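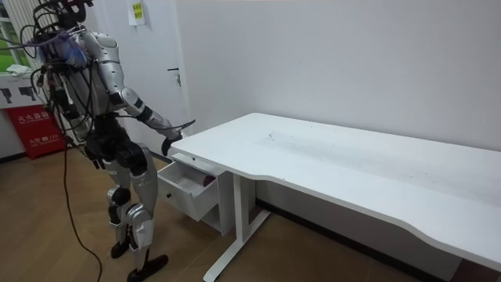

Anyone else stuck with the add-on drawer that hangs under a desk instead of being built in? Got the Rolico one in July, plain white, screwed it up under the left end. Slides ok but there's a lip at the back and stuff just lives there. You can see mine pulled out, little round knob, and that dark red thing way back in the right corner - every time. Do I line it, tilt it, what?

deskless_amy
Line it. Rubber shelf liner, cut to size, done. 6 bucks a roll

tomk_50
Disagree, liner bunches up. Get a shallow tray and push it all the way back so the small junk can't get past it. Had 40 paperclips behind mine before I did that

Styliani Andreadis
Tray eats half the drawer tho. Mine's a Bornudeck, same idea, one round knob. I put a block of foam across the back, works fine. Also whats with the gray smudges on the top, is that scuffs or marker?

OP
Scuffs I think. Tried dish soap, no change. Foam sounds good, might do that tonite

tomk_50
Foam gets gross. Tray.

deskless_amy
Melamine sponge for the smudges but go easy, it'll dull a shiny top. Try a spot underneath first

Styliani Andreadis
^ no no, I wrecked a white table that way. Baking soda paste and a soft rag. And mine's had foam in it two years, not gross at all

OP
ok foam first, then the paste. will post back

Filed under: Home Office > Desks & Storage
9 replies | 3,000 views | 2 shares
Last updated October 3, 2007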